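**Student Project Report: Refurbishment of Surplus Desktop Computers for the Quinlan Learning Center**

Prepared by Adanech Tilahun and Sinéad Fitzgerald
Jornville Technical College
Submitted 2026-06-14

## 1. Purpose

The project examined whether surplus desktop computers held by the college could be returned to use at the Quinlan Learning Center, which currently relies on shared laptops. The Center asked for machines suitable for word processing, web research and the Stakier typing course. Eight towers were released to us in May from the storage room in Elton Hall.

## 2. Scope and Budget

Work was limited to inspection, cleaning, memory and drive replacement, and installation of an operating system. Repair of circuit boards was excluded. The department approved a budget of $447, of which $368 was spent, mainly on memory modules and solid-state drives.

## 3. Inspection Procedure

Each tower was unplugged, laid on its side and opened by removing the side panel. Panels were kept next to the machine they came from, as the fit varies slightly between models. A written inspection sheet was completed before any part was taken out. The sheet records the condition of the power supply, the expansion cards, the cabling and the drives -- in that order.

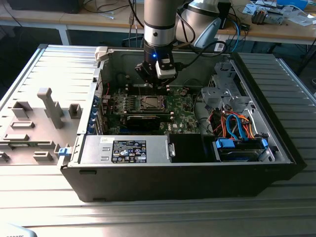 Memory was the first item scheduled for replacement, as the amount originally installed was too small for a current operating system. Access to the slots depends a great deal on the design of the case. In the Dell tower, the motherboard faces upward once the case is on its side, and the memory slot area lies toward the upper portion of the board, with the graphics card lower down. The blue tabs on the expansion slot brackets and the blue clips at the drive bay are easy to find, and we adopted the practice of noting such parts on the inspection sheet. The orange and blue SATA cables run in a bundle toward the drive bay, and students are advised to record the cable positions before disconnecting anything.

## 4. Results

Six of the eight towers passed all tests after refurbishment. One had a failed power supply, and replacement was not considered good value. The other shut down repeatedly under load; the cause was not identified in the time available. Both were set aside for parts.

Total working time was 232 hours, including documentation. Cleaning took longer than planned. Two machines had heavy dust in the processor cooler, and the first attempt at software installation had to be repeated after an incorrect setting was copied to every drive. The second attempt was completed without errors.

## 5. Discussion

The inspection sheet was revised twice. The first version asked only whether a part was "good" or "bad," and the two authors did not always apply these words in the same way. The final version asks for a short written observation. It is slower to complete, but it proved more useful when the second student had to continue work begun by the first.

## 6. Recommendations

1. Future groups should test power supplies before ordering memory or drives.
2. A test installation should be approved on one machine before it is copied to others.
3. Screws should be stored in labeled trays, one per tower.
4. The remaining budget should be held for replacement keyboards, which the Center has requested separately.

The completed inspection sheets are provided in Appendix A, and the parts receipts in Appendix B.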